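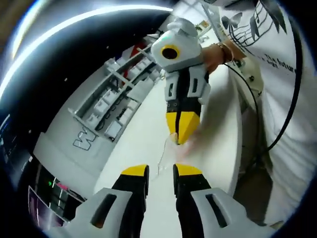
A hand-held gripper with yellow tips, upright over a white work surface

Borrowing from the Kamcombe Print Library: Your Questions

By Unnur Baldursdóttir
May 14, 2019
4 min read

What is the print library?
It is the lending part of the Kamcombe Art Museum. Members can take home framed prints and drawings and hang them for a season. The full museum collection is larger, but only 802 works are marked for lending. Those have a green dot next to the title in the catalog.

Who can borrow?
Anyone over 18 with a current museum membership and an address in the county. Students who live here during the school year count as residents. Businesses can't borrow, and that includes home offices where clients visit.

How many works can I have at a time?
Two. If you share a household with another member, the limit is still two for the address.

How long is a loan?
Four months. You can renew once if there is no hold on the work. Loans that start in October run a little longer so that returns don't fall over the winter closing.

What does it cost?
Borrowing is included in your membership. We ask for a refundable deposit at pickup, by card or check. The amount depends on the frame size and is listed with each work.

Can I reserve a particular print?
Yes, at the front desk or by phone. The Shehata woodcuts have the longest list - expect to wait at least one full loan period. We call twice when your turn comes and then move to the next name. 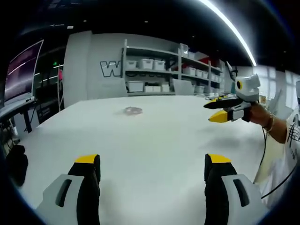 Small piece of clear plastic on the white table

Where should I hang it?
Use an inside wall, out of direct sun. Kitchens, bathrooms and the space over a working fireplace are not allowed. Hang the work from both hooks on the back, and please don't swap the wire for string.

Can I take it out of the frame?
No. If the mat slips or you see a bug or a spot under the glass, leave it alone and call us.

What happens if something is damaged?
Tell us the same day if you can. Ordinary scuffs to the frame are not charged. For broken glass, lay the work face up, don't try to pick out the pieces, and call Mohit Ahuja in the registrar's office. Repairs are taken out of the deposit, and the museum's insurance covers the rest unless the work was hung somewhere the agreement rules out.

Can I buy a print I've borrowed?
Not from us. The works belong to the collection. If the artist is living, we can pass along a note.

Who picks what goes into the library?
Our works on paper curator, Shaimaa Ait Ali, reviews the list every spring. Works that have been out a lot are rested in the dark for a year, so a favorite may disappear from the catalog and come back later.

Comments (3)

Tarek Younis
Does the deposit come back to the card right away? Mine took over a week last time.

Unnur Baldursdóttir
Tarek - it depends on the bank. Call the desk if it goes past ten business days.

Taha Sqalli
Had the harbor etching all winter and was sorry to return it. Please add more from the same set.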